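Why Is Plastic So Good at Being a Box?

Look around your kitchen. There is a decent chance that something in it is plastic and is holding something else that is also plastic. Grown-ups call this "getting organized."

People have wanted boxes for as long as they have owned stuff. In 1343, if you wanted to keep your things in one place, you had a few choices. You could use a wooden chest, which was strong and weighed as much as a pony. You could use a basket, which was light and let the mice in. Or you could use a clay pot, which was fine until your little brother walked past it.

Plastic came along much later. So what is it?

Plastic is made of very, very long molecules called polymers. A molecule is a tiny group of atoms stuck together. Most molecules are short. Water has three atoms, and that's it, that's the whole thing. A polymer is more like a string of beads, and one string can have 500 beads, or 800, or many thousands. Now imagine a bowl of cooked spaghetti where every noodle is much too long. That tangle is what makes plastic bendy and tough at the same time.

To make a box, a factory starts with plastic pellets the size of lentils. (Do not eat them. They taste like nothing, and then you have to explain yourself.) A machine melts the pellets into thick goo and squirts the goo into a metal mold. The mold is cool, so the goo goes hard. Then the mold opens and out pops a box. This is called injection molding, and many boxes take less than a minute.

Check the corners of a plastic box sometime. They are often rounded. Goo flows around a curve more easily than into a sharp point, and a sharp corner is where cracks like to start. It also hurts more when you step on it.

Now for the awkward part. The thing that makes plastic good at being a box is that it doesn't rot. The thing that makes plastic bad at being trash is also that it doesn't rot. A box tossed out today could still be lying around in 300 years, being a box, with nothing in it.

So the smartest thing to do with a plastic box is keep using it — for crayons, for rocks, for the rocks you said you'd take back outside.
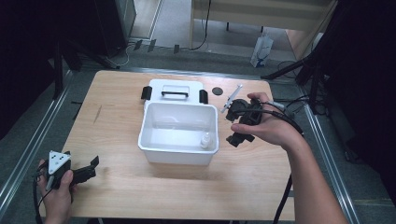
A white plastic box with its lid off. Plenty of room left for rocks.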